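Renting Kids' Dance Costumes: Your Questions

Flaltano rents recital and stage costumes for children ages 2 and up. Most of what parents ask us is answered on this page.

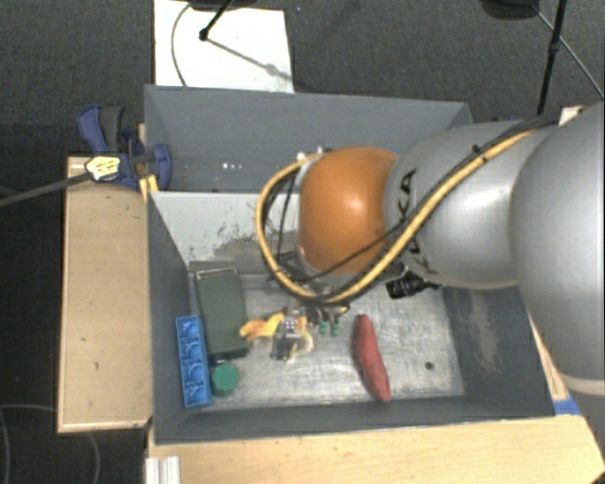 How do I pick a size?

Go by measurements, not age. We need chest, waist and the length from shoulder to crotch. If your child falls between two sizes, take the larger one. Straps can be pinned.

How long can I keep a costume?

A standard rental runs from Thursday to the following Monday. Longer rentals are fine outside recital season — just ask.

Do you handle whole dance schools?

Yes. We have over 600 costumes in stock, and school orders go through Yurani Grajales. Please send your list by February for a spring show.

Can I make changes?

Basting stitches and safety pins only. No glue, no scissors, no iron-on patches.

What if something gets stained?

Leave it alone and put a note in the bag. Normal wear is covered. Lost headpieces are charged at the price on your rental slip.

Are tights and shoes included?

No. Tights are sold separately, and we don't carry shoes.

Comments (3)

Betancur
Do the Hima skirts run short? My daughter is tall for eight.

Aníbal Ccori
@Betancur They did on mine. We went up a size and it was okay.

dancemom300
Is pickup still open at noon on the last day?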